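Broadcast bench notes, July, Draltby Arena booth

Commentary headset chain, play-by-play position

Tillman mixer back on the bench after the home game. Complaint from the booth: announcer's voice thin in the second half, crowd bed too high on the radio feed. TV feed not affected.

Swapped the headset first. No change. Swapped the XLR run between booth and rack, no change. Fault follows channel 5 on the mixer. Low end drops away below 400 Hz once the unit has been powered for 49 minutes. Before that the response is flat. Coupling cap suspected, replaced on channel 5 only. Channel 6 measured and left alone.

Set the mixer up again on the brown mat with the Kadden tone generator feeding channel 5 at line level. Left it running through lunch. Response at 2:30 p.m. matched the morning trace.

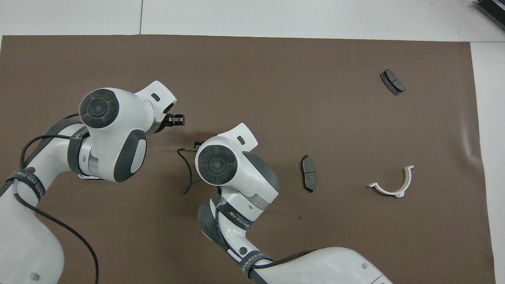 Crowd mic levels

Effects mics behind both baskets were up 10 dB on the saved preset. The preset is the one made for the Jilel tournament, when the upper bowl was closed off. It should not have been loaded for a regular season game. Old preset restored and the tournament one renamed so it sorts last.

Cough switch sticks on the analyst's side. Cleaned, still slow to release. New switch ordered.

To do before the next home game:
Line check with both headsets live and the PA on.
Record one full half off the radio feed, channel 5 isolated.
Relabel the patch bay, row B is still marked for hockey.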